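Thursday, February 15, 2018
Notebook, Sosero bathroom task

Read through the Ninow task sheet again. It wants 300 usable episodes at the toilet before we move on, and it still doesn't define usable. I have asked for a definition since September.

Wrist views only for today's notes, one with the white piece held upright and one with the fingers open.

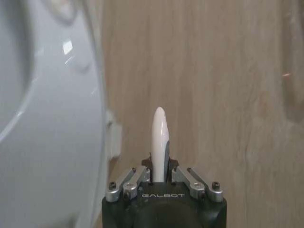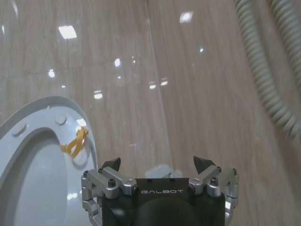
Blackburn wrote back on the shared page that the wrist view is plenty, that the last policy trained on 3253 episodes without any outside camera, and that I should stop holding up the batch over labels. Fine, but those were tabletop episodes. Glossy white next to glossy white is a different problem and I don't believe the count carries over.

Logged so far: 38 episodes, 3 thrown out by me. Jorkulari's auto-filter threw out none. It passes anything where the gripper closes and the arm goes home, so a grasp on nothing gets the same label as a good one. Checked this by hand on the 3. All marked success.

Also not convinced by the variety. Start poses are supposed to be random, but the operators drift back to the same comfortable approach from the same side. The plot of start positions is one fat blob with a tail.

To do:
- write own label rule, one paragraph, send to Blackburn
- rerun filter with finger width at close
- force start poses from a list
- keep the rubber band episodes in a separate folder until someone decides if clutter counts

No training run on this until the labels are redone.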